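Chapter 4
Listening to a Record Before You Read About It

What you need for this chapter: one full album, any kind, and something to play it on. Headphones if you can get them. Paper.

Start with the record. Liner notes later. Students do this backward every term, they read two reviews and then hear exactly what the reviews told them to hear. So side one first, no pausing, no phone. Then write down whatever stuck. A bass line, a bad rhyme, the gap between tracks three and four. Spelling doesn't matter.

Our main text for the chapter is Tisik, the second album by the band Heketell. Eight songs, 40 minutes. Recorded in a rented house outside of town in August, windows open, and you can hear that on the quiet songs. Mixed later in a proper studio. The drums were done last, which is a strange way to work and we will come back to it in section 4.3.

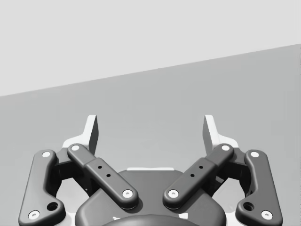 Manikandan Warrier

Terms to know before going on. Sequencing: the order of the songs. Sounds like nothing, it's a big part of the job. Overdub: a part recorded on top of parts already there. Bleed: sound from one instrument getting into another one's microphone. Tisik has a lot of bleed. The piano is in the vocal mike all through "Zawadzka" and the band kept it, so when the voice drops out before the last verse the piano seems to move closer. Play that spot twice.

Now the order. The first version of the album opened with "Sketemitz," the loud one. Seven minutes, long fade. In the finished version it sits at the end of side one and the record opens on a guitar figure so soft that most people reach for the volume. Then they leave it up. By the time "Sketemitz" comes in it is too loud, and the band knew it would be.

Teófilo Ñahui, who produced, wanted it left at the front. He thought radio would never get as far as track four. Fair point, and he was partly right, radio played the short edit and skipped teh rest. Keep his argument in mind for the exercise on singles in 4.5.

A word on lyrics. We don't print them here and you should not look them up yet. Write down what you hear, wrong words too. Mishearings are usefull, they show you where the singer is swallowing a consonant or where the guitar is sitting on top of the voice.

Before the next class:

Play the album straight through once. Notes after, not during.
Play side two again on bad speakers. What dissapears first?
Make your own running order, all eight songs, and write one paragraph defending your opener.
Bring the paragraph. Typed or by hand, either is fine.

4.1 Side One, Track by Track

The guitar figure. Two notes, then the same two notes lower down, then a rest that is a beat longer than you expect. Count it.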